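Arnstead to replace water mains under Garba Street

May 19, 2021

Arnstead will begin replacing the water mains under Garba Street and the blocks north of it next month, the town's water department said. The work is expected to last 60 working days and will affect 579 homes and a small number of businesses.

The pipes being taken out are cast iron and were laid when the neighborhood was built. Three of them broke in February during a week of hard frost, leaving the upper end of the street without water for most of two days. Crews patched the breaks, but the department said at the time that the patches were meant to hold only until the ground thawed.

The new mains will be wider than the old ones and made of ductile iron. The contract went to Skevberg, a pipe-laying firm that did similar work on the east side of town two years ago. Four bids were received. The town will pay for the job out of its water fund and a state loan, and the department said it does not plan to raise rates this year to cover the cost.

Work will start at the Brorton Road end and move north one block at a time. Each block will be closed to through traffic while the trench is open. People who live there will be able to drive in and out before 7:30 a.m. and after 5 p.m. Trash and recycling will be picked up on the usual schedule, but carts should be taken to the nearest open corner on days when the block is closed.

Water will be shut off twice at each address, once when the block is moved to a temporary line and again when it is connected to the new main. Each shutoff should last no more than six hours. A notice will be hung on the door at least 48 hours ahead. Customers who use medical equipment that needs running water should call the department before work reaches their block.

The water may look cloudy or brown after service comes back. The department advises running the cold tap at the kitchen sink for five minutes, or longer if the color has not cleared. Faucet screens should be taken off first and rinsed, as grit tends to collect in them. Hot water should not be used until the cold runs clear, to keep sediment out of the water heater.

Homeowners remain responsible for the service line between the curb valve and the house. Those who want to replace that line while the street is open can do so through the contractor at a set price of $1,595, with permit fees included. The sign-up form is at the water department counter and on the town website.
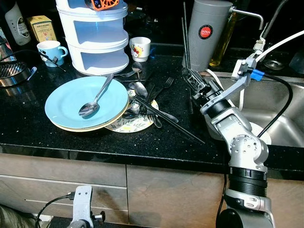 Several residents raised the price of the service lines at last week's public meeting. One Garba Street homeowner said the offer was fair for a short run from the curb but asked why people could not pay it off over a year on their water bill. The department said it would look into a payment plan and post an answer before the sign-up period ends.

Paving will follow once the last block has been tested and connected.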